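Ondov Hall room hire - frequently asked questions

How many people does the hall hold?
The main room takes 80 people seated in rows, or fewer if you want tables. The small meeting room upstairs takes 10.

How do I book?
Fill in the form on the bookings page or ring Barbara Kozłowski at the office. We hold a date for 7 days while you decide. After that it goes back on the calendar.

Can we bring our own food and drink?
Yes. Tea, coffee and squash are fine in both rooms. Red wine is allowed downstairs only.

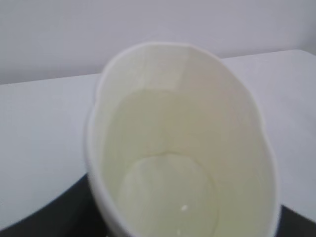 The kitchen has a kettle, an urn and a fridge. There is no oven, so hot food needs to arrive hot.

Are cups and plates provided?
We have china for 80. It must be washed up and put back before you leave. Many groups prefer to bring paper cups.

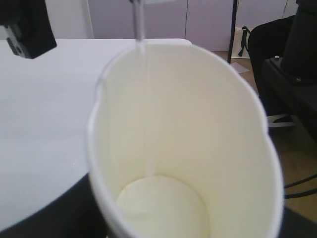 Please take your own rubbish home. The bins outside belong to the Zedeck offices next door and are locked at night.

Is the tap water safe to drink?
Yes, from the kitchen tap. The tap in the cleaning cupboard is not for drinking.

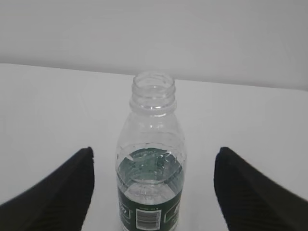
What does it cost?
The main room is £250 for a full day. Regular classes pay by the hour - ask for the current rates.

What if we need to cancel?
Tell us 7 days ahead and you get everything back. Later than that we keep half.

Can we put things on the walls?
No tape, pins or sticky tack, please. The walls were repainted in July.

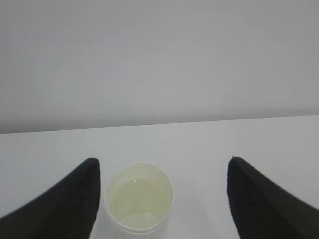 Use the two display boards in the lobby instead. They can be wheeled into either downstairs corner.

Is there parking?
Only for loading. The Kalinowski car park across the road is open until 10 in the evening.

Who do I contact on the day?
Cempaka Pattinasarany has the keys and will let you in. Her number is on your booking email.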